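Have you ever run your hand over a marble floor on a hot afternoon? Go on, try it next time you get the chance! It feels lovely and cool, and if you look closely you'll find wiggly lines running all through it, like rivers on a map. Those lines are called veins, and the story of how they got there starts at the bottom of a warm, shallow sea.

## First, some very old shells

Long, long ago, the sea was full of tiny creatures with shells. When they died, their shells sank and piled up in a thick, pale mud. More mud landed on top, and more on top of that, until the bottom layers were squashed so hard that they turned into rock. We call that rock **limestone**.

There's a limestone cliff at Roltgate where you can still spot bits of shell poking out. Take a magnifying glass if you go!

## Then, a very slow oven

Sometimes limestone gets pushed deep underground, where it is fiercely hot and the weight of all the rock above is enormous. The limestone doesn't melt. Its tiny grains grow into new crystals instead, and they lock together like the pieces of a jigsaw. Now it's **marble**! The shells have usually vanished by this point, because the new crystals have grown right over them.

Pure marble is white. But mud is hardly ever pure, is it? A bit of clay or sand or iron got mixed in, and as the rock was squeezed and folded, those bits were smeared out into streaks and swirls.

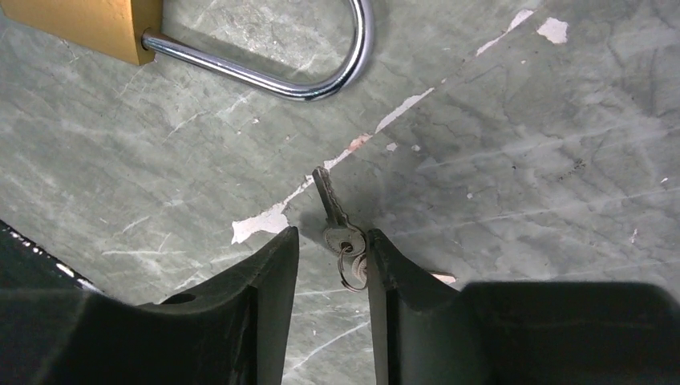

Different ingredients make different colours. Iron can turn marble pink, red or yellow. A mineral called serpentine makes it green, and tiny specks of carbon make it grey or even black. People love these patterns so much that they copy them on to all sorts of things that were never rock at all, like wallpaper, wrapping paper and kitchen worktops.

## Try it yourself: squashed marble

You'll need 3 lumps of modelling clay, 2 pale and 1 dark.

1. Roll each lump into a sausage.
2. Twist them all together.
3. Fold the twist in half and squash it.
4. Ask a grown-up to slice it down the middle.

Look at those veins! Fold it once more and slice again, and you'll get a completely new pattern.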